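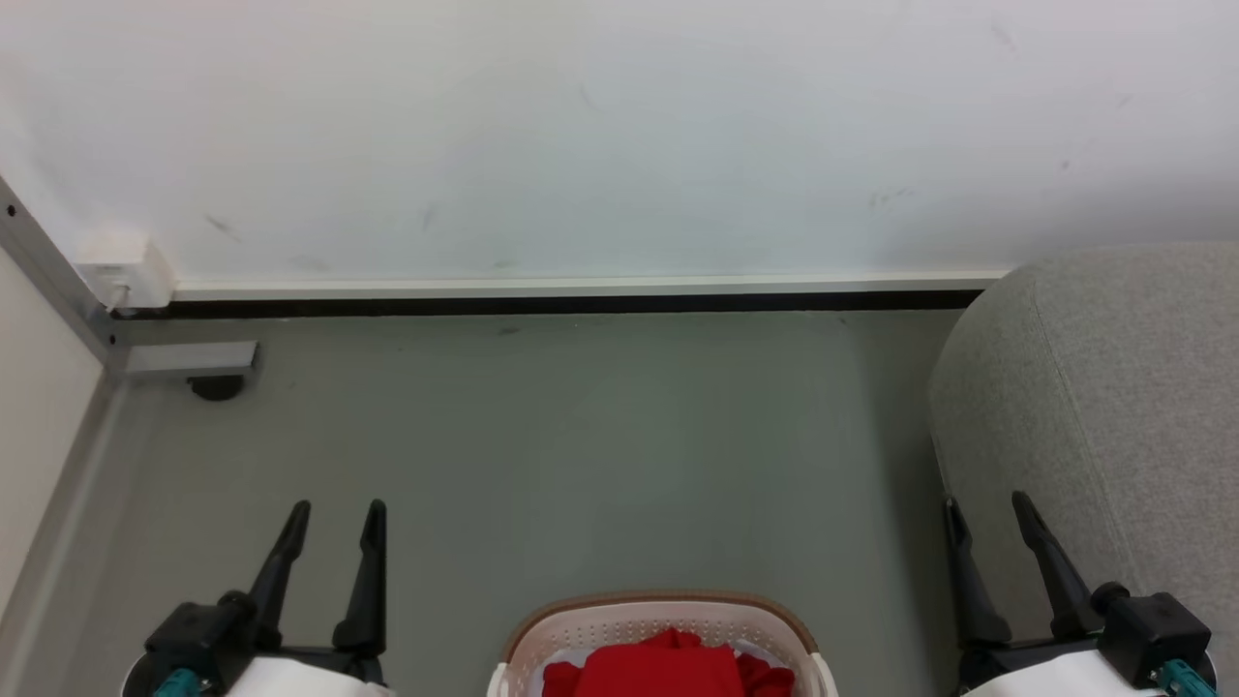 The clocks of basketball, explained for young fans

When you watch a basketball game for the first time, you look at the ball. After some games you begin to look also at the numbers. There is the big clock, which shows how much time stays in the quarter. And there is a smaller clock above the basket, often with red numbers, which goes down very fast and then jumps up again. It is called the shot clock.

The shot clock tells the team with the ball how long it has to try a shot. In our Clovgate junior league it starts at 30 seconds. In other leagues the number can be different, so ask before you play somewhere new.

What must happen before the clock shows zero? The ball must leave the hand of the shooter, and then it must touch the rim or go in. If the ball is already in the air when the horn sounds, the shot can still count. If the ball touches nothing, or only the backboard, and the time is over, then normally the other team gets the ball.

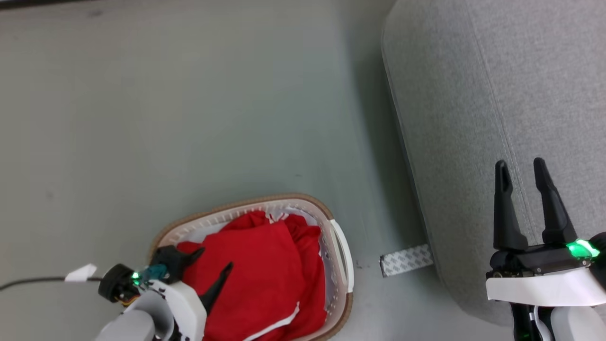
Isabelle Carrier asks why a team cannot just keep the ball if it is winning. It is a very good question. A long time ago, teams did exactly so. A team which was ahead by a few points could pass the ball from one player to the other for many minutes, and the other team ran behind it like in a game of tag. Some games finished with very few points. People in the seats became bored, and the players too. With a shot clock both teams must attack, and a team which is behind has always a chance to come back.

The other counts

The shot clock is not the only thing that limits your time. There are also two smaller counts which every young player should know.

The first one is eight seconds. When your team gets the ball in its own half, it must bring the ball over the middle line before eight seconds are finished. You can dribble it or pass it. If you are slow, you lose the ball.

The second one is three seconds. Near each basket there is a painted box, and many people call it the paint or the key. When your team is attacking, you may not stand in the box near the other team's basket for more than three seconds. Without this rule the tallest player could stay under the basket the whole game and wait. The referee counts it in his or her head, so you will not see it on any screen.
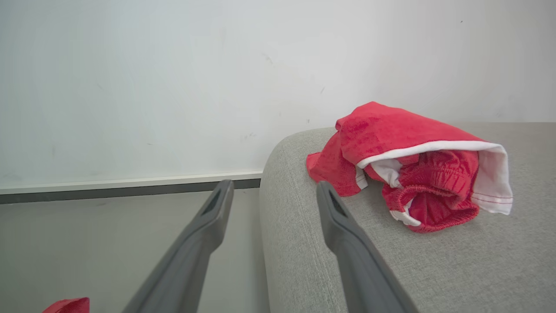 According to Sheldon Friesen, the three-second rule is the one that children forget most, and he tells his players to say "in, two, out" quietly when they step into the paint. You can try it at home – step over a line on the floor, say the words, and step out again. After one week your feet will know it.

What about the noise?

In May the final between Dodent and Rater was played in the Fehr hall, in front of 4,000 people. In such noise it is difficult to hear your coach, and sometimes even the whistle. For this reason good players look up at the shot clock often, but only for a very short moment. Then the eyes go back to the game.

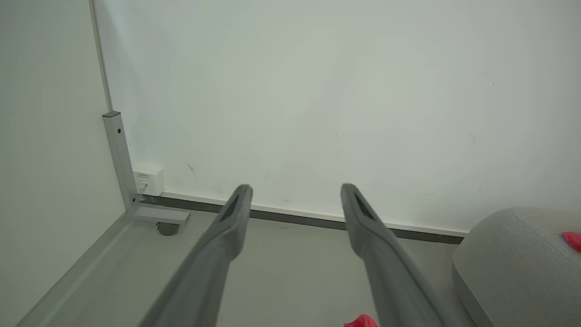 Quick passing is the best help when the clock is low. A player who can pass fast and straight does not need many seconds. You can practice alone, with a soft ball and a wall, if the adults at home allow it. On a white wall with faint gray marks, like the one in the photo, choose one mark and try to hit it with a chest pass. The small dark scribble low on the left would be a difficult target, good for a bounce pass. Count the seconds aloud while you throw.

Words to remember

Shot clock: the clock that shows how long a team has to try a shot.

Violation: when a player or a team breaks a rule that is not a foul. Too much time in the paint is a violation.

Reset: when the shot clock goes up again, for example after the other team gets the ball.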